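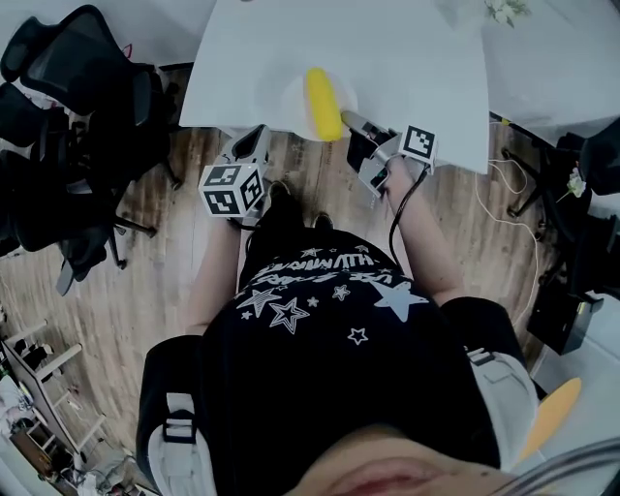 Fig. 1. Hand-held grippers in use at the demonstration table, seen from the operator's head. The right gripper is in contact with the corn cob.

Notes for the Galtness visit - Week 5

These notes cover the demonstration part of the visit to the Ellis lab at Galtness on Friday. Read them with the handout on end effectors from Week 3. Marianna Malinowski ran the session and answered questions afterward. Her answers are included where they add to the lecture material.

1. Purpose of the method

The operator does the task directly, with a gripper in each hand. No arm is driven during recording. The record of hand motion and finger opening is later used to train a policy for an arm with matching fingers. Compare this with teleoperation (Week 2), where the operator moves a leader device and the arm copies it. Teleoperation gives data in the robot's own joint space. The hand-held method does not, and the missing part has to be solved for afterward.

2. Pose from markers

Each gripper in Fig. 1 carries a white cube with printed fiducial markers. A single flat marker is lost as soon as the wrist turns it away from the camera. A cube usually leaves at least one face in view. When several faces are visible, the pose estimate is better constrained, and the flip ambiguity of a single square marker seen nearly head-on can be resolved.

The transform from cube to fingertip is fixed and is measured once per gripper. An error in it shifts every recorded grasp by the same amount - averaging over more trials will not remove it.

3. The task

Pick up the corn cob from the plate, lift it clear, set it back. A cob is a useful test object: it is long, it can roll, and its surface is uneven. Grasps near the end tend to let it rotate between the fingers. Note the approach angle of the finger relative to the long axis of the cob.

4. Points from the question period

Data volume: the lab's target for one task is 1000 trials, including failed grasps. Failures are labeled and kept.

Reach: the operator can place a hand where the arm cannot follow. Trials are checked against the workspace of the Rosta arm before training, and those outside it are dropped.

Speed: people move faster than the arm is allowed to. Trajectories are rescaled in time, which is acceptable for slow pick and place and poor for anything that depends on momentum.

5. For the next meeting

Read the Farkadent calibration note, sections 2 and 3. Write out the chain of transforms from head camera to fingertip for one gripper, and mark which terms are constant during a trial.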